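Is a room deodorizer gel worth it or just perfume in a tub?

Posted in Home & Cleaning

Fiachra Daly
My basement room has had a stale smell since June. It isn't mold as far as I can tell, I had the baseboards off along the outside wall and it was clean behind them. My sister-in-law swears by the Numdale odor gel, the kind you open and leave sitting out. The label says it "neutralizes" smells for up to 9 weeks. I have my doubts. Does this stuff remove anything, or does it cover one smell with another until I stop noticing both? I don't want to spend money every couple of months on something a box of baking soda would do. The room is on the small side, one window, carpet over concrete.

3 replies

plainvinegar
Tried it, didn't like it, smelled like a dentist's office. Get a dehumidifier.

Marguerite_T
I'd be careful with the word "neutralizes." It can mean a lot of things on a label and the company gets to pick which one. Some gels do have an ingredient that binds certain odors, but plenty are water, thickener and fragrance. Read the back. If fragrance is near the top and nothing else on the list is explained, you have your answer.

Baking soda isn't the miracle people claim either. An open box has a very small surface, and the air in a room mostly goes right past it. Spread on the carpet overnight and vacuumed up, it does a bit more. I did that twice in our den and would call the result fair.
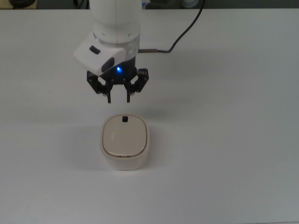
Carpet on concrete is what I'd look at first. Concrete lets moisture up all year, and the pad underneath holds on to it. Peel back a corner and smell the pad before you buy anything. If the pad stinks, a small rounded tub like the cream-white one on the white tabletop is not going to fix it, whatever it's filled with. You'd be treating the air and leaving the source where it is. Tape a square of plastic to the bare slab for a day or so and check for damp on the underside. Costs nothing.

If the pad is fine, get a cheap humidity gauge and leave it down there. Mine is a Plongate and I wouldn't trust it to the exact percent, but it shows when things are creeping up.

Fiachra Daly
Peeled the corner behind the door. Pad smells like an old gym bag. So that's that, I guess. Will do the plastic test before I pay anyone for new carpet.

oldhouse16
Before you rip it all out, check where your downspout empties. Ours was dumping right against the wall.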